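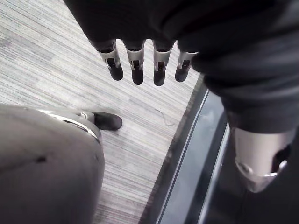 How long should you leave a sourdough starter out before putting it in the fridge?
Give it one to two hours on the counter after feeding, then move it to the fridge with the lid resting loosely on top.

I went through a lot of flour before I got into that habit! My kitchen runs warm, so I lean toward one hour (Kristine Dagdag keeps hers in a chilly pantry and gives it two).

Step 1: Feed it
Scoop 35 grams of starter into a clean jar. Add 42 grams of flour and the same of water, then stir until you can't find any dry bits. Scrape down the sides while you're at it, or you'll be chiseling them off later. 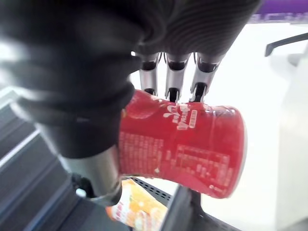
Step 2: Mark the jar
Slip a rubber band around the glass at the level of the starter. I used tape for years and it always slid off, so rubber band it is.

Step 3: Chill and forget it
Back of the fridge, away from the door. Mine has gone nine days between feedings and come back just fine, a little sour and sulky but bubbling by the second meal.

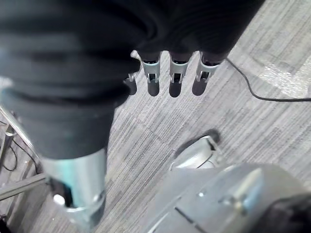 If you see gray liquid on top, stir it in or pour it off, whichever you like. I pour it off when I'm making pancakes. Pink or orange streaks are another story, and for those you toss the whole jar and start over.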